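Chapter 7
Working Beside the Machine
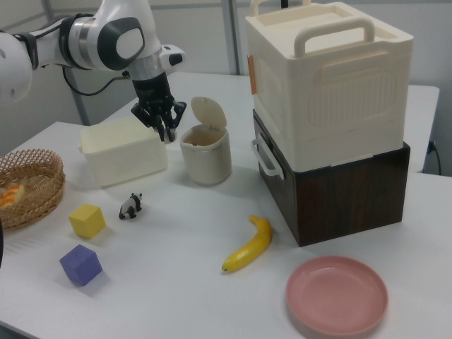 What happens to people's jobs when a workplace brings in automation?

Most jobs change before any of them disappear. A machine usually takes over a few tasks within a job, and the person who did the whole job is left with the remaining tasks, plus some new ones that come with the machine. Whether the new mix is better or worse for that person depends on how the tasks were divided and who had a say in it.

This chapter looks at that division in detail. It follows one workplace, the returns and repacking site run by Vundon at Fikitthorpe, through the first stage of its automation. Vundon handles goods that customers have sent back to shops: household items, toys, storage goods and small kitchenware. The goods have to be taken out of their parcels, checked, sorted and either repacked or sent for disposal. Before automation, all of this was done by hand at long benches.

7.1 Jobs and tasks

A job is what a person is employed to do. A task is one piece of it that can be named and timed. The difference matters because machines are bought to do tasks, while people are hired to do jobs.

At Fikitthorpe the job title was "returns operative". When the site manager, Mahmoud Ouali, was asked to plan for automation, he began by writing down what a returns operative did in a normal shift. His first list was short: open, check, sort, repack. After two days of sitting at the benches he threw it away and started again. The new list included reading customers' notes, deciding whether a mark was dirt or damage, finding the missing half of a set, telling the supervisor when a whole batch had the same fault, and showing new starters where things went.

Only one of these tasks, the sorting, was picked for the first stage. It was chosen for three reasons. It was repeated all day, it caused the most complaints of sore wrists and shoulders, and a wrong decision could be put right cheaply. An item placed in the wrong tub could be moved to the correct one further down the line.

7.2 Why mixed goods are hard

Robots have worked in factories for decades, mostly on parts that arrive in the same position every time. Returned goods do not. A soft block, a small figurine, a plate and a large box with a handle all need to be held in different ways, and they may come along in any order. A person adjusts without thinking. A robot has to find the object, choose a place to grip it, close on it with the right force and let go over the right container.

Open containers help. A tub with no lid gives the gripper a wide target and lets the operative see what has gone in. Clear space on the table helps too, as objects that touch or overlap are harder to tell apart. For this reason one of the first changes at Fikitthorpe was made by the people at the benches: they began to spread goods out before the robot reached them. It was not in anyone's job description. It was added in March, after the union representative pointed out that operatives were being timed on work that did not officially exist.

This is a common pattern. Work that prepares things for a machine is easily overlooked, because the output is recorded as the machine's. Writers on the subject sometimes call it hidden work. When you study a workplace, look for it at the points where goods pass from a person to a machine and back again.

7.3 What changed for the operatives

The trial covered a single bench. In its first full week the robot sorted 1,464 items, and 354 of them needed a person to step in. Some had been dropped, some had gone to the wrong tub, and some the robot had left where they were. The supplier, Morin, regarded this as a fair result for a first week. The operatives saw it differently, as each of those items meant stopping what they were doing and walking to the bench.

Ekkachai Meesuk had worked at the site for seven years and was asked to look after the trial bench. His account of the change, given in a staff meeting, is worth reading closely.

"My arms are better. I go home and I can lift my daughter. But I used to talk to the person next to me all day and now I watch a screen and wait for it to get stuck. Waiting is tiring in a different way. When it goes wrong I'm the one who gets asked why, and half the time I don't know why."

Three separate points can be found in what he said. The physical load had gone down. The attention load had gone up, and contact with workmates had fallen. He had also been made responsible for results he did not fully control. The last of these turned out to be the hardest for the site to deal with, and section 7.5 returns to it.

7.4 Pay, grading and training

Mr Meesuk's new duties did not fit the old grade. He cleared faults, restarted the arm, kept a log and reported to Morin's engineers by telephone. For the first part of the trial he was paid as before. The site then created a second grade, "bench lead", with a higher hourly rate and two days of paid training.

The training dealt with safe stopping, clearing the gripper and reading fault messages. It did not cover how the robot chose where to grip. Several operatives asked for this to be added, on the grounds that they could lay the goods out better if they knew what the machine found difficult. Mr Ouali agreed, and a half-day session was put on at Nuvuven College, the local technical college.

Not everyone wanted the new grade. Some operatives preferred checking goods by hand and said so. Others were worried that there would be fewer bench lead posts than there were people at the benches, and the company had given no figure when they asked for one.

Before you read on

Think of a job you have done or have watched someone do. Write down its tasks in as much detail as you can, including those that would not appear in an advertisement for the post. Mark the ones you would be glad to hand over to a machine. Then mark the ones that other people at the workplace depend on, and compare the two sets with a partner's. Keep your list, as you will need it for the exercise at the end of section 7.5.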